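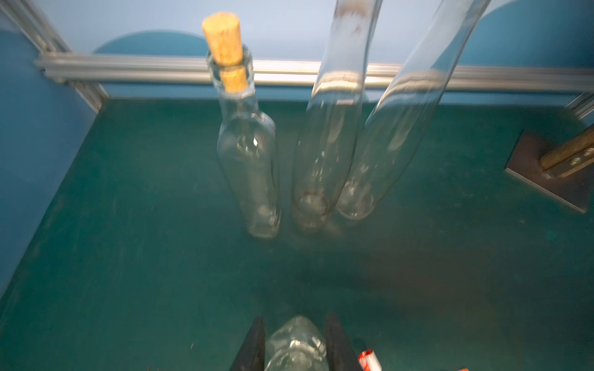
Kam-wah Kuo wants to know why I leave tapered corks standing so far above the rim when a wine cork goes in flush. Fair question, and longer than one post, so a thread on stoppers, drying and labels for plain glass bottles.

1/ A wine cork is a straight cylinder. It is squeezed in a corker, released in the neck and needs a screw to get it out. A tapered stopper is pushed in by hand and seals on a narrow ring where its diameter meets the bore. The part above that ring is the handle.

2/ If a tapered stopper goes in flush, it is too small for the neck. It may hold for a while, then one day somebody leans on it and it drops into the vinegar. Go up a size. I want at least a third of the length showing.

3/ Sizes are sold by top diameter, bottom diameter and length. The one that matters is the bore of your bottle, and it should fall between the first two, nearer the middle than either end. Measure with callipers, inside the lip, at two angles. Cheap necks are often oval.

4/ The Cinduvard bottles vary more than you would like. In my last box of 49 there were 5 that needed the next size of stopper. I sort by bore before washing and keep the odd ones at the end of the row.

5/ Washing. Hot water, a little washing-up liquid, bottle brush, two rinses. Brown marks near the rim or round the base of tall glass are usually old vinegar or tannin. Soak in warm water with citric acid overnight and brush again. Bleach is a poor choice for this and the smell stays in the cork.

6/ Drying takes longer than anyone allows for. A narrow neck lets very little air through. Upside down on a rack until it stops dripping, then upright and open in a warm room for a full day. Cork a damp bottle and you will find mould on the underside of the stopper.

7/ Do not boil corks. Boiling makes them swell unevenly and some will crumble afterwards. A short steam is enough, then let them dry on a cloth. The Skavden ones shed dust when new, so shake them in a sieve first.

8/ Labels go on after corking. With the stopper in, you can hold the bottle by the neck and keep your fingers off the face. Wipe the face with surgical spirit and let it flash off. 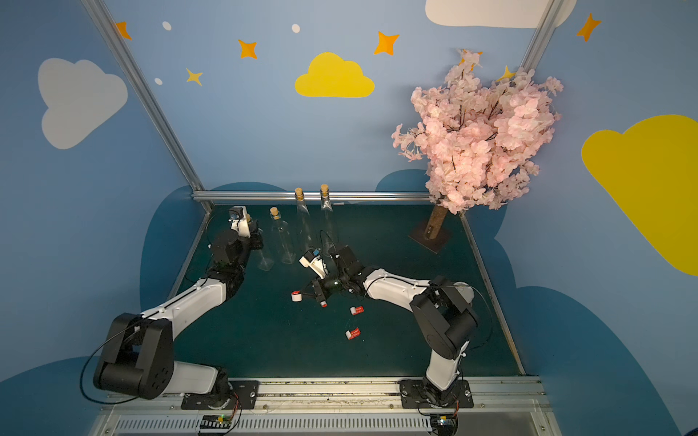 9/ Small labels curl as soon as they leave the backing sheet. Peel the sheet away from the label, with the label held flat, and the curl is much reduced. Set one edge down, then smooth across with a folded cloth. Lifting and resetting stretches the paper.

10/ On a tapered bottle keep the label short. A tall rectangle on a cone wrinkles at the top corners whatever you do. Flat-sided bottles will take almost any shape.

11/ Fairweather matt paper stays put in a cool larder and comes off in warm water. Their gloss film leaves adhesive behind, and I have stopped buying it.

12/ Kam-wah, for your 147 I would order two stopper sizes, mostly the smaller, and test a few in each bore before opening the rest. Didcombe will exchange unopened bags.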